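Tevuvia Renews "Gorkero" for Second Season, Names Quentin Collet Showrunner

The streaming service Tevuvia has ordered a second season of the family drama "Gorkero," the company said in a statement released in October. The new season will consist of 7 hour-long episodes, one fewer than the first, and will be overseen by Quentin Collet, who wrote the first season's fourth and final episodes.

Collet replaces series creator Ginette Carré, who will remain with the production as an executive producer and will write the season premiere. Carré asked to step back from daily management of the series before the renewal was confirmed, according to the statement. She is developing a separate limited series for the same service, for which no title or cast has been announced.

"The first season asked whether the Royer family could survive the truth about the ferry company," Carré said in the statement. "I have known for a long time what the answer was. Quentin has a better sense than I do of what they would do the next morning, and I am glad to leave that question with him."

"Gorkero" takes its name from the lake town in which it is set. The series follows two families, the Royers and the Mosers, who have run competing boat services across the lake for three generations. The first season opened with the sale of the Moser dock and closed with the discovery that the buyer had been acting for Adèle Royer, the family's eldest daughter, without the knowledge of her father or her husband.

Plot details for the new season are limited. The statement confirms that the story will resume 4 months after the events of the finale, at the start of the winter timetable, and that the town council's inquiry into the sale will form the main line of the season. Adèle Royer will have moved out of the family house and into the rooms over the Moser ticket office. The circumstances of that move will be explained over the first two episodes.

Viewers of the first season will recall that the finale left several matters open. Among them are the letter that Luc Moser removed from the harbor master's desk, the condition of the older of the two Royer ferries, and the question of whether Adèle's brother Simon signed the transfer papers himself. Collet said that the letter would be read aloud on screen before the midpoint of the season. He declined to comment on the signature.

"There is a temptation with a second season to bring in a stranger who knows everybody's business," Collet said. "We looked at that and set it aside. The people who can do the Royers the most harm were all seated at the table in the last episode. I would like to spend time with them, and in particular with the mother, who had very little to say in the first year and who was listening throughout."

The expansion of the mother's role appears to respond to a common criticism of the first season. Several reviewers praised the dinner sequence in the sixth episode, in which Hélène Royer serves a full meal to both families while the sale is discussed over her head, but noted that the series did not return to her point of view afterward. Collet said that the third episode of the new season will take place entirely within a single day and will be told from Hélène's perspective.

Luc Moser will also be given more screen time. In the first season the character served largely as a rival to Adèle, and his decision to return the deposit in the seventh episode was regarded by some viewers as sudden. The writers have prepared a storyline that covers his years away from the town, including his reasons for leaving the naval college. These scenes will be placed in the present-day story as conversations, and the series will continue to avoid flashbacks.

All principal cast members are under contract for the second season. Two supporting roles, those of the council chair and her deputy, are being recast with older actors. The production will also add a regular part for the ferry mechanic, who appeared in only two scenes of the first season and drew an unexpectedly large response from the audience. The names of the new performers will be released when their agreements are complete.

Writing is in progress. The writers' room has been increased in size from the first season and is working through the scripts in broadcast order, a change from Carré's practice of drafting the finale first. Collet said that he intended to have every script finished before the first day of filming. During the first season, the last two episodes were rewritten while the production was already on location, and the crew returned to the dock set twice to replace scenes that no longer matched the story.

The exterior scenes will again be filmed at the lake, where the production maintains the Moser dock and ticket office as standing sets. The Royer house interiors, previously filmed in a private home, will be rebuilt on a soundstage. The statement attributes the decision to the number of kitchen and stairway scenes planned for the season and to the limits on overnight filming at the original address. The new set will reproduce the kitchen, the front hall and the upper landing, and will add the father's study, a room that has been mentioned often but never shown.

Episodes will be released weekly, as before. Tevuvia had considered issuing the season in two blocks but chose to keep the original schedule after a survey of its subscribers. Of the 3807 people who completed the survey, 42 percent said that they preferred weekly release for the series, the largest share for any of the options offered. The remaining responses were divided among a full release, a release in two parts and no preference.

The length of the episodes will be somewhat more flexible than in the first season. The premiere and the finale may each run up to 7 minutes past the hour. The recap at the head of each episode, which was voiced by a different character every week, will be retained. Collet described it as one of the few places in which the series allows a character to be openly unreliable, and said that attentive viewers should compare the recaps with the events as they were originally shown.

The music will change in part. The opening theme will remain, but the harbor cues heard under many of the first season's outdoor scenes are being re-recorded for a smaller group of players. Collet said that the winter setting called for longer stretches without music and that the ferry engines, the ice and the station bell would carry some passages on their own.

No release date has been set. The statement says only that filming will begin once the lake's winter service is in operation, so that the working ferries may be used in the background. The first season remains available to subscribers in full, together with the short companion program in which Carré discusses the design of the two family homes and the writing of the dinner sequence.

A preview of the new season will be shown at a subscriber event ahead of the premiere. It is expected to include the opening scene, in which the council chair reads the names of the witnesses called to the inquiry. Collet confirmed that one of those names will be that of a character believed to have left Gorkero for good at the end of the first season. Registration for the event will be handled through the Tevuvia account page, and places will be assigned in the order in which requests are received.
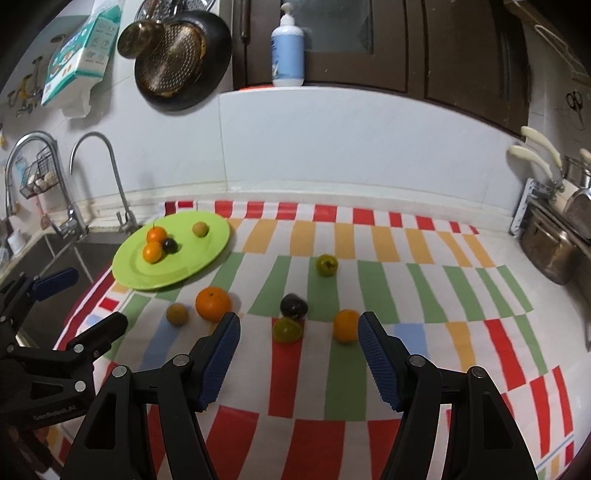 Subscribers who registered for the first season's event will need to submit a new request. Press inquiries about the series should be directed to the Tevuvia publicity office.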